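April 25, 2025
Notebook, shoe bench — Clerkham room

Today I worked on the laces and the care of small shoes, for the Mulora instruction sheet. Liette Fraser asked last time why our children's pairs come back with gray suede that looks shiny, and I promised to write down what I do, step by step.

Suede first. I brush it dry, always in one direction, then a second time against the direction. No water near the toe. In my test on a scrap piece, one drop of water left a ring, and after 15 minutes of brushing I could still see it. So for the sheet: dry brush only, and the eraser block for dark marks.

Smooth leather is easier. Damp cloth, wrung very well, then a dry one. The small holes in the toe take the dirt and also they take the soap, so I do not use soap there. A soft toothbrush is enough.

Laces. The round cord does not stay tied as well as the flat one. I tried it with 55 cm and it was too short for a double knot. The supplier Perron has the next length, I will ask for 6 pairs. Wash laces in a net bag, maximum 50 degrees, and hang them — do not put them on the radiator, the last ones became hard.

Question for Liette: do we tie the laces before the pair goes on the shelf, or leave them open? In Pluvudier they tie them. I prefer tied, but it makes a thick bunch on top of the tongue and the paper does not fit well over it.

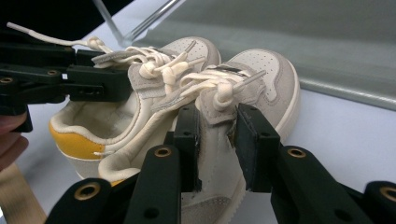 Small pair, cream leather with gray suede, yellow at the heel. Laces knotted, one end long.

The long end should be pulled back before packing. I add this to the sheet as a last point.

To do: new brush, the old one loses hair. Ask Perron also about the color, cream and not white. Sheet must be finished before July.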